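Sandar teapot set: read me first

Hello! This is the readme for my folder of teapot pictures and notes, which I started in October after my third attempt at replacing the family pot. There are 1610 pictures in here, plus a notes file for each pot. I'm Anastasia Tsakiris, and I drink far too much tea.

What's in the folder

Everything is sorted by pot, then by what was going on at the time (on the table, being lifted, being put down). My own nicknames for the pots are Marnell, Skura and Chareonsuk, after the streets I bought them on. Marnell and Skura have 60 notes each. Chareonsuk has 80, mostly me grumbling about the lid.

How I've labelled things

I've kept the words plain. Body, lid, knob, handle, spout, base. If a part is hidden in a picture I leave its label blank, so please don't fill in the gaps from memory! "Upright" means the base is down and the pot is level. Anything else goes under "tipped", even if it's only a little bit.

Shiny steel is a pain, I'll warn you now. A polished pot picks up whatever is standing near it, so you get dark patches on the body that look like dents or tea stains. I label them "reflection" and move on. If you're not sure, put "unsure" and I'll have another look.

The shape I like best is the slightly barrel-sided one with a domed lid and a little round knob on top. Stainless steel, nothing fancy, and it looks right at home on a white table.

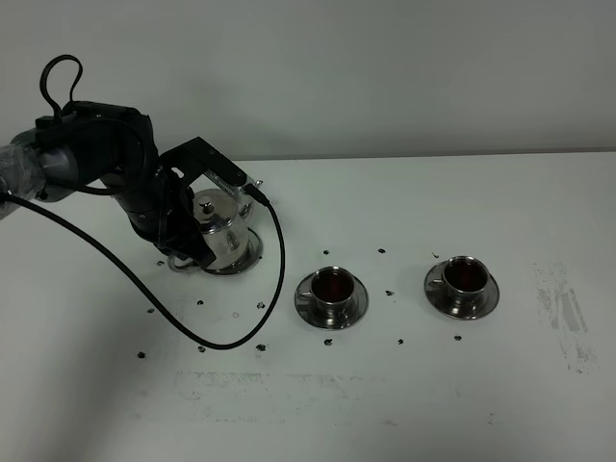

Using it

Help yourself, for anything you like. If you add a pot of your own, give it a new folder and a nickname, and copy my blank notes file across so the headings match. Please don't rename the old folders, my shopping list links to them (long story).

Still to do

Milk jugs. I also want to go back over the Skura lids, where I used "knob" and "handle" for the same thing until I noticed halfway through.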